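Florside Gripper Trials Group
Minutes of the meeting held on Sunday, August 3, 2025

Held on a Sunday at the request of those who said they could not do Fridays. Attendance was no better than on a Friday.

1. Minutes of the previous meeting

Agreed, after the word "robust" was taken out of the paragraph on the Prirex controller. The group noted that it had been put in by the same member who asked for it to go.

2. Matters arising

2.1 The order for spare finger plates, raised in April, is still with purchasing. Purchasing has asked what a finger plate is. A drawing was sent. Purchasing has asked for the drawing in a different format.

2.2 The spreadsheet of trial results now has one owner and one copy. The other copies have been renamed "old", "old2" and "use this one", and are to be deleted by whoever made them.

3. Udow and Nyberg fingers: comparison

3.1 The group had before it the results of 3243 simulated attempts, shared between the Udow finger (stepped) and the Nyberg finger (flat pad). The task is the same for both: close on a knob, turn it to a given mark, let go without dragging it off the mark again.

3.2 The Udow finger did better on the turn. The Nyberg finger did better on the letting go. Supporters of each finger explained why the other half of the task was less important. This took most of the morning.

3.3 It was pointed out that 13 of the Udow failures were logged as successes because the script checks the knob before release and then stops looking. The author of the script accepted this and asked that the minutes record that the script was written in a hurry. So recorded.

3.4 Agreed that no figure leaves the group until the check has been moved to after release and both sets have been run again.

4. Prirex controller

4.1 The controller still overshoots on short turns. At low gain it stops overshooting and also, for practical purposes, stops. A middle setting was proposed. It was noted that the middle setting was also proposed in April.

4.2 One member asked whether the contact friction on the knobs had been copied from a real panel or made up. The answer was that it had been copied from an earlier file. Who wrote the earlier file, and where they got it, is to be looked into.

4.3 ACTION: controls to sweep the gain in small steps and plot the result. A plot, please. Last time we had a paragraph.

5. Camera views

5.1 A long item. The question was whether the policy should see one view or 2. The case for one is that it trains faster and the machine under the stairs can manage it. The case for 2 is that with one view the fingers spend a fair part of the approach where the camera can't tell how far off the knob they are.

5.2 There was also discussion of close views that contain no part of the panel. One side holds that these are useless and should be filtered out before training. The other holds that a policy which has never seen bare table will do something memorable the first time it meets it. Both sides cited the same run as evidence.

5.3 Frames considered under this item, both from the stepped-finger set on the wood-grain table:

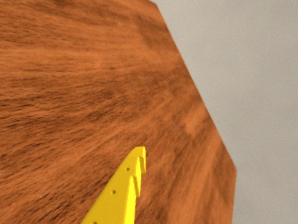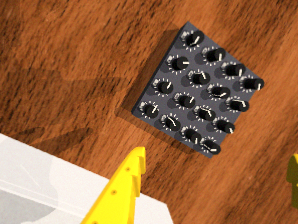 5.4 Agreed to train on both, with and without the filter, and to stop arguing until there are results. The second half of this resolution passed narrowly.

5.5 The table texture was criticised as too busy. A plain grey one was suggested. Against this, it was said that real benches are not plain grey, and that the one upstairs has a burn mark and a map of somebody's route to work on it. Texture to stay for now, with a few others mixed in.

6. Bench time

6.1 The real arm is available for 3 afternoons next month. The Nyberg supporters would like all of them. So would the Udow supporters. It was agreed to change fingers halfway through the second afternoon, which pleased no one and was carried.

6.2 Reminder that the bolts go back in the tin marked "bolts".

7. Any other business

7.1 A request to rename the trial folders so that they sort in order. Agreed in principle. The same request was agreed in principle in April.

7.2 The kettle. Deferred.

Actions
Move the success check to after release, rerun both sets: simulation
Gain sweep, with plot: controls
Trace the friction values: simulation
Train with and without the filter: vision
Send purchasing the drawing again: whoever sent it last time

Next meeting to be on a weekday.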